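Workshop Tips: Setting Up a Two-Arm Bench Without Losing Your Weekends

Notes from the Rillenel shared workshop, collected by Nuala Brophy

We have been putting together a pair of robot arms at the back of the shop, over the white board. These are the things we keep having to tell new people, written down so they can be pinned up by the bench. Most of it would do for any small build with moving parts and a lot of wire.

1. Hang a dark curtain first

Do this before anything else goes up. Our first curtain was a gray bedsheet and every person walking by with a coffee showed through it. Black cloth from the remnant bin at Manríquez cost us 20 dollars and has been fine. Buy it wider than you think, hem the bottom, and hang it well clear of anything that moves. Leave the folds in. Pulling it flat only makes it sag in the middle later.

2. Use light things for practice

Toy kitchen pieces are good. They are cheap, they come in plain colors, and a drop costs nothing. Anything with a ribbed neck or a hole in the handle gives the fingers a place to settle. Start with one arm holding and the other parked close by, and run slowly until you trust the joints.
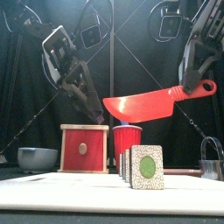 3. Leave slack at the wrist

Cables fail at the wrist before they fail anywhere else. Move the joint by hand to the far end of its travel both ways, with the power off, and only then tie the cable down. A loop that looks too big on the bench is usually about right. Do not use zip ties pulled tight. Willy Vandenberghe went through most of a bag of 100 in one evening and cut nearly all of them off again the next. Hook-and-loop strip costs more and you can use it over.

Label both ends of every cable. Masking tape is fine for a week. After that the ink rubs off, so go over to printed labels or colored heat shrink.

4. Check the fingers from close up

From where you stand, fingers that are out of line can look perfectly good. The wrist camera shows the gap between them properly. Park the gripper over a row of blocks, look at where the tips point, and write down the offset. Do it again after any fall or hard stop.

If one tip sits lower than the other, loosen both screws on that side and retighten them a little at a time. Tightening one all the way and then the other will pull the finger over.
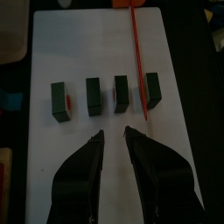
5. Mark the board, but lightly

Pencil only. Marker does not come off a white board once it has had a lamp on it for a few days, and then you are stuck with last month's layout showing through this month's. A soft eraser and a damp rag will clear pencil. For smudges, a little dish soap. Keep solvent away from the edges.

Square the board to the table and put a stop block at each back corner. When somebody leans on it (they will), you can push it home again without measuring. Ours sits 278 millimeters in from the rear edge of the table and that number is written on the underside.

6. Two arms on one object

Let one arm take hold and stop before the second one closes. If both close together they fight, and the weaker finger joint loses. Grip at the handle with one and bring the other in at the far end, with as little squeeze as will keep the piece from turning. Rubber pads on the fingertips help a lot. We cut ours from a bicycle tube, after trying foam tape that came off in shreds.

Keep a hand near the stop switch the whole time. Put the switch where you can reach it without crossing under an arm.

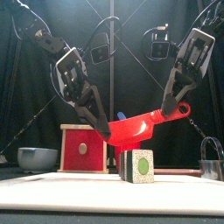 RILLENEL WORKSHOP, February 20, 2021

Additions from today's bench session, with thanks to Guangming Lü and Ermelinda Arruda for staying to the end.

Screws. The small ones in the finger joints back out with vibration. A dab of removable thread locker on each, left overnight, cures most of it. Check them with a driver at the start of a session. We logged 339 open-and-close cycles on the left side before the first one came loose, and more than that on the right, which had been done with thread locker from the start.

Power. Give the arms their own outlet. The Lurura supply we bought secondhand shuts itself off when the shop vacuum starts on the same circuit, and both arms drop. If you have to share, tape a note on the vacuum.

Clearing up. Put the small pieces back in the same places every time, tall things to the rear and flat things across the middle, and you will spend less of your evening setting up again. Leave the front of the board clear so you can get a hand in.
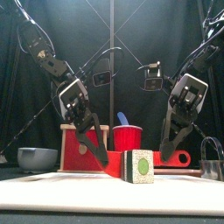
Dust is the other thing. The belt sander is on the far side of the room and it still gets into the rails. Wipe them with a dry brush, never compressed air, which drives the grit further in. A drop of light oil on the rails once a month is plenty. Wipe off what you can see.

Camera lenses get a clean cloth and nothing else. Cristóvão Sampaio keeps one in a sandwich bag in the second drawer – please put it back in the bag.

When you finish, lower both arms onto their rests before you switch off. They will not hold themselves up without power. Then log your hours on the Ultari sheet by the door, including anything you took apart and did not get back together.

Still to sort out by June: a proper cover for the bench, a longer cable for the right side, and somebody to take over ordering screws.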